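Speaker notes: "The Hour After Supper"
Talk for the Cadgate Library evening series, Thursday, 7:30

Have water on the lectern. Start slower than feels natural.

Good evening, and thank you for coming out on a night when I'm sure every one of you had something left undone at home. I know I did. That is more or less my subject, so you can consider yourselves part of the talk already.

My name is Svitlana Fedoruk, and I have spent a good part of my working life listening to people tell me about their evenings. I don't mean parties or nights at the theater. I mean the stretch between the last bite of supper and the moment the lights go out, which most families don't have a name for. My grandmother called it "the small hour," though in her house it lasted closer to three.

(Pause here. Let them think of their own grandmothers.)

I came to this by accident. I was collecting stories about bread for the Lendetel oral history project, and I had a lovely long list of questions about flour and ovens and who taught whom. People answered them very politely. Then I would turn off the recorder and somebody would put the kettle on, and they'd start telling me what happened in the kitchen once the bread had been eaten. Who sat where. Which uncle sang. What was said over the dishes that could never have been said over the food. I drove home from the third or fourth of those visits feeling rather foolish, and the next morning I threw out my list.

We ended up with 30 recordings, and I want to share a few voices from them tonight.

(First clip: the Baldursdóttir sisters. Check the volume, the older one is very soft.)

The two of them are talking about washing up as girls. One washed and one dried, and they swapped when the clock struck. Listen for the place where they disagree about who broke the blue pitcher. They are both past seventy, and I promise you that argument is still open. What I love is that neither of them can tell me one thing about the meals themselves. I asked! Soup, they thought. Possibly fish. But they could tell me every word of the song they sang at the sink.

(Let the clip finish. Don't talk over the laughing at the end, I did that last time and was sorry.)

Now, I'd like you to turn to the person beside you and tell them who did the dishes in the house where you grew up. Take a couple of minutes, and please do talk to a stranger if you have one handy.

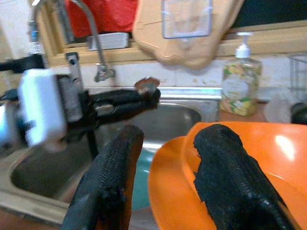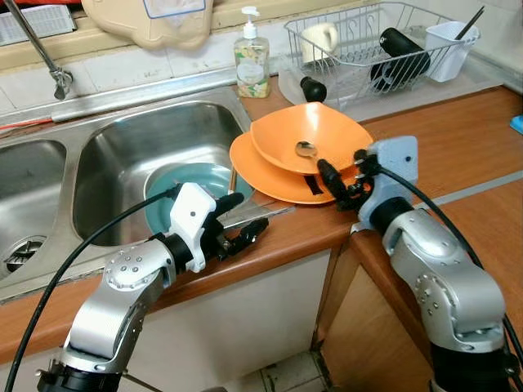
Slides 11 and 12: at the kitchen sink, with orange dishware

(Give them the full two minutes. It will feel long. Walk down the aisle and listen in if the room allows it, then ask for two or three answers from the floor.)

Thank you, those were wonderful. I could happily sit down now and let you carry on without me.

Let me tell you about Tronard, where my mother's people come from. It was a mill town, with two shifts, and so there were two suppers in nearly every house. The children ate with the early shift and were supposed to be in bed before the late one. Of course they weren't. Again and again on the recordings I heard about sitting at the top of the stairs in a nightgown, listening to the grown-ups below. One man told me that everything he knew about his father he had learned from the seventh stair. He didn't say it sadly. He said it the way you might tell someone where you went to school.

(Second clip, the stairs. Short one.)

I also want to say a word about quiet, because I don't want to leave you thinking that these were all singing households. Plenty of people told me that the hour after supper was when the house stopped talking. There was mending, or the radio, or a newspaper held up like a wall. Some remembered it as lonely, and some remembered it as the best rest of their lives, and twice I heard both from the same family.

(If running late, skip to the homework.)

So, a bit of homework. Sometime this week, ask an older relative or neighbor what happened after supper. Leave the food out of it. Then be patient through the first "oh, nothing much," and have another cup of tea.

Questions now, and I'll stay by the door afterward with the sign-up sheet for anyone who would like to be recorded.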